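Laundry and Linen: the grey pile

Part four in the series on small household loads. Earlier parts covered towels, bed linen and shirts.

Grey heather jersey and grey heather knit are the two materials most often folded badly in the loads members send us notes on. The colour is part of the difficulty. Seams, hems and the line between front and back are hard to pick out when everything on the table is the same shade, and a soft fabric with a mixed yarn hides its own edges. What follows is the method we now use for socks, sweatshirts and jogging bottoms, with the changes made after the August round of comments.

Work surface

A bare table is better than a bed. Jersey grips a duvet cover and the lower layer drags while the upper layer moves, so the finished fold is never square. On plain wood the whole garment slides together. Wipe the top with a dry cloth first, and check for splinters or raised grain at the edge, which will pull a loop out of a fine knit.

Daylight from one side is the best light for grey. It throws a small shadow along every seam and shows up creases that overhead light flattens. If the sun falls directly on part of the table, use the part beside it. Pale wood in full sun is bright enough to make a grey hem hard to follow.

Socks first

Socks are taken out of the pile before anything else. They travel inside trouser legs and sleeves, and one left inside a folded garment makes a lump that will be pressed into the cloth for as long as it sits in the drawer.

Turn each sock right side out and pull it once, lengthways, from toe to cuff. Fuzzy knits need a second pull across the foot, as the fabric tends to bunch into diagonal ridges and keep them. Lay the sock flat with the heel to one side. 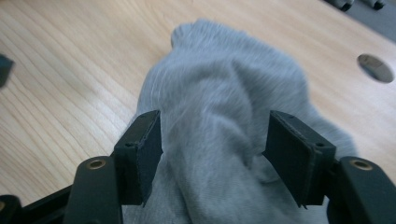
Do not roll the pair into a ball by turning one cuff over the other. The outer cuff is held stretched for days at a time and loses its grip well before the foot wears out. Lay one sock on the other, fold the toes to just short of the cuff, then fold once more. A thick pair may need only the first fold. Stand the pair on its folded edge in the drawer. Odd socks go in an open dish or tray and stay there until the next load has been sorted.

Readers have asked about softener on fuzzy socks. We leave it out. It coats the fibres and the socks slip inside a shoe.

Sweatshirts and other heavy jersey

The rule for heavy jersey is to find a rib before moving any cloth. The ribbed band is the only part that can be recognised by touch in a heap of one colour, and it tells you which end you are holding. Lift by the rib and let the rest drop. Two or three gentle shakes will open most of the folds. Hard snapping is best avoided; it stretches the shoulder seams of a top and does nothing for the creases.

Once the garment hangs free, lower it to the table with the far edge touching first and draw it towards you. Smooth from the middle outwards with the flat of the hand. Seams should be run between finger and thumb, as a twisted seam will spoil the line of every fold after it.

Check for loose threads at this stage. A small pale thread on grey jersey may be lint, or it may be the end of a stitch. Lint lifts off. If it resists, leave it alone, turn the garment inside out and look at the seam from behind. A pulled loop can be eased back through with a blunt needle. Cutting it starts a hole.

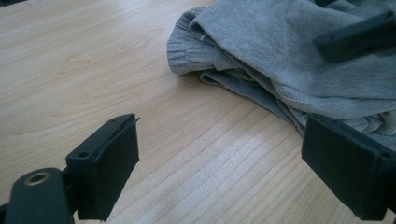 Grey jersey, loosely bunched, with the ribbed cuff at the left of the pile.

For a sweatshirt, lay it face down, bring each sleeve straight across the back, and fold the sides in so that the width matches the drawer or bin. Fold up from the hem in thirds. For a hooded one, flatten the hood over the back before the sleeves come in, and tuck the cord inside the hood. A cord left out will catch on whatever is stored on top.

Jogging bottoms

Lay one leg on the other with the seams together and the crotch point to one side. Fold the point in so that the long edge is straight. Bring the cuffs up to just below the waistband, then fold once or twice more to suit the depth of the container. Elasticated cuffs are narrower than the leg above them and will always make the end of the fold a little uneven. Leave this. Pulling the cuff wide to square the corner only creases the leg.

Take hold of both sides of the cloth together when turning the last fold. If one side is lifted ahead of the other, the inner layers slide and the bundle has to be opened again.
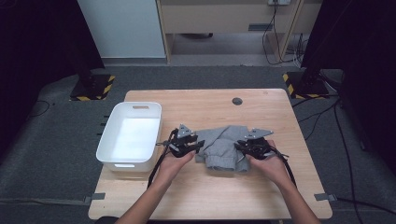
Folding in progress, grey garment on the table and the white bin empty at the left.

Bins and drawers

We recommend a plain plastic bin with a handle slot for folded jersey. Keep it empty on the table, beside the work, and fill it from the far end. A pale bin is useful with dark or grey clothing, as a stray sock in the bottom is easily seen. Fabric boxes are lighter but the sides bow outwards and the stack leans.

Stand the folded pieces upright with the fold uppermost. They should be close enough to hold each other up and slack enough that one can be drawn out without lifting its neighbours. If the bin will not close, or the pieces have to be pressed down, move the socks elsewhere.

Two storage boxes were compared for this part, the Ternelero and the older Cantero. Both took 6 folded pieces of heavy jersey standing upright. The Ternelero has the smoother inside wall and is the better of the two for anything fuzzy. The Cantero has a seam moulded along the base which marked a sock left against it. Neither needs a liner.

Correction

In part three we gave the Stustetti drying rail as suitable for wet jersey hung by the hem. It should be hung over the rail at the middle, with the weight shared on both sides. Kaj Norðdahl wrote from Saradport to point this out and we are grateful to him. The printed sheet for part three has been changed, and members who hold the old copy can ask for the new one under sheet number 103.

Next part: tea towels, napkins and table runners. Notes on starching should reach us before the pages are set.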